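December, arm notebook, kitchen counter rig

Carrying on with the clutter runs for the Vachon grasp planner. The question is still whether the re-weighted depth cost (call it variant 2) holds up when the counter is properly crowded, or whether the gain seen in the Judolico simulator was down to the tidy layouts we fed it.

Setup as before. Same base position, same two-finger gripper, fingers down at the start pose. Camera calibration redone at 15:00 after the mount was knocked; residual back where it should be. Planner budget held at 1000 candidate grasps per attempt for both variants. Control code is the Merketti branch with the slower approach speed. I did not merge the newer trajectory smoother, as it changes the last few centimetres of the descent and would muddle the comparison.

Log now stands at 1395 attempts across both variants, counting the Pramunside set from last month. I dropped the attempts where the arm stopped on a joint limit before reaching pre-grasp. Those are a reach problem and say nothing about the cost term. They are still in the raw log, flagged RL.

Observations so far:

Variant 2 picks noticeably better approach angles when a low object stands close to a tall one. Variant 1 tends to choose the highest-scoring rim and ignores what the wrist will hit on the way down.

Clear plastic is bad for both. Depth drops out across the lid and walls, and the planner then treats whatever is inside as the surface. Variant 2 is slightly worse, as it trusts near-surface depth more. Filling the holes with a median of the neighbours helped on the flat faces and made the edges worse, so I have taken it out again.

Nested paper cups: the planner sees one tall cylinder and grips at mid-height. Fine for moving the whole stack, useless for taking the top cup. This needs a label from the segmentation stage and can't be fixed in the cost.

Brushed metal gives speckle in the depth image at low angles. I widened the keep-out volume on that side by 15 mm, which costs us a few reachable grasps but stops the false contacts.

One thing to check before anyone quotes these results. The random seed for candidate sampling was being reset per session and not per attempt until part of the way through the Pramunside set. I doubt it shifts the ranking between variants — both were affected equally — but the spread on the early sessions will be too narrow. Rerun those from the stored point clouds; no need to have the arm on for it.

To do: rerun with seeds fixed, split the results by object height, and log the cable slack at the wrist, as I suspect it is adding torque offset in the far poses. 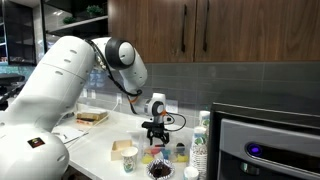 For the height split, I will start with two bins, using the open finger height above the counter as the dividing line, and go finer only if the two curves separate.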